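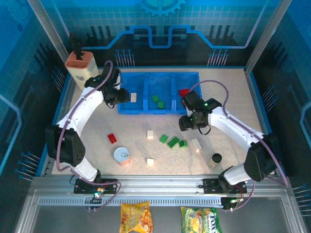 So I finally did the thing I've been putting off since August, which was deal with the toy bricks. If you have ever shared a home with small kids you know the bricks I mean. They live in the couch. They live in the car. I found one in the bag of flour once and I still don't have an explanation I like.

My old system was one big bin. Everything went in, and then every single time somebody wanted a red one the whole bin got dumped on the rug, and guess who put it all back (me, on my knees, muttering). I wanted sorting by color, but the kind of sorting that survives real life, so I went for trays with compartments. A blue one with three sections, long and low. White on the left, green in the middle, red on the right. It's so simple I'm a little embarrassed it took me this long!

I did look at fancier stuff first. Jilto has a whole stacking drawer setup that I had in my cart for two weeks, and it's gorgeous, but you have to pull a drawer all the way out to see what's in it and my youngest would have those drawers on the floor in a minute flat. An open tray, you just look down and there it all is. Green's in the middle, done, go build your frog.

The other nice thing is that it can sit on the kitchen counter while I'm cooking. Ours is that speckled beige kind that hides crumbs (and also hides beige bricks, ask my heel). I like having the tray toward the back, next to the knife block. Yes, I know, knives and kids! The block goes way back in the corner where short arms can't get to it, and mine know the rule. It's a cream one with a salmon-orange top and I love it way more than a person should love a knife block. I nearly bought a plain black one from Astero and I'm so glad I held out, the orange makes me happy every morning before coffee.

A couple of things I've figured out. Don't fill the sections up. I started with ours heaped and it was the big bin all over again, only in three pieces. Now just a few bricks go in each one and the rest stay in the closet, and when they get bored we swap. They build more with less, I swear. Also, don't fuss if a brick lands crooked or on top of another one. It's in with its own color, that's a win, walk away.

And let the kids pick which color goes where. We had a fairly heated discussion on Tuesday over whether red should get the middle, and green won, and ever since then the green fan has been putting the green ones away without being asked. The red fan is still holding a grudge.

Next up is the drawer with all the little wheels and windows and tiny flowers in it. I opened it last night, looked at it for a while, and closed it again. Maybe next weekend.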